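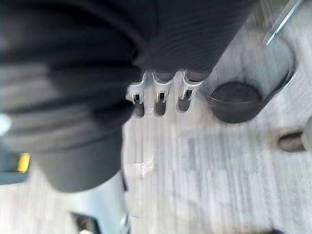 *White clips in a row, with a round dark gray cup to the right.*

## Small parts bench: what changed in February

The small parts bench at Sotedgate has been sorted and is back in use. Ayana Gebreyes and Fidelina Carhuamaca did most of the work over two evenings, and the last of the bins went back on the shelf a little before 9 p.m. on the second one.

The job started with the clips. Members had been bringing them in by the bag for years, and they ended up in coffee tins, desk drawers and one suitcase. Fidelina tipped everything out and sorted by size first, then by color. The final tally was 1,211 clips, of which 252 were cracked or missing a pad. Those have been pulled and will go out with the next plastics pickup.

The good ones are now split between the bench and the back cabinet. The bench holds what people use in a normal month. The cabinet holds the rest, in the flat boxes we got from Kondow when their stockroom moved.

A few things to know before you use the bench:

- Cups are for work in progress. Take one, fill it with what you need for your job, and empty it when you leave.
- Clips with rubbery pads stay separate from the plain ones. They look alike in a full bin, so check before you drop them in.
- Broken parts go in the bucket under the bench. Please don't put them back in the bins "for later."
- Rods and thin bars now stand in the tall rack by the window. Short offcuts can go in the tray next to it.

Labels are on the front of each bin. Ayana printed 57 of them and has the file if one peels off or if we add a new size. She used the names people here already say out loud, so the big gray ones are marked "big gray." If you're new and a label makes no sense, ask at the desk.

Two bins are still unsettled. One is hinges, which came in mixed with cabinet catches and need someone who can tell the older Hirel pattern from the newer one. The other is springs. Fidelina got partway through and stopped – they had tangled badly and she wanted better light. If you have an hour and decent eyesight, both bins are on the left end of the lower shelf with a strip of blue tape across the top.

We are not taking any more clips for now. With more than 900 good ones on hand we have enough to last us well past summer. We could use small screw-top jars, clean, with the lids, and another magnetic tray if anyone has one sitting in a garage.

The bench lamp has been replaced too. The old one is on the giveaway table and works fine, but the arm droops. The stool with the torn seat is at Cáceres for new vinyl and should be back next month. Until then, borrow one from the sewing side and return it when you're done.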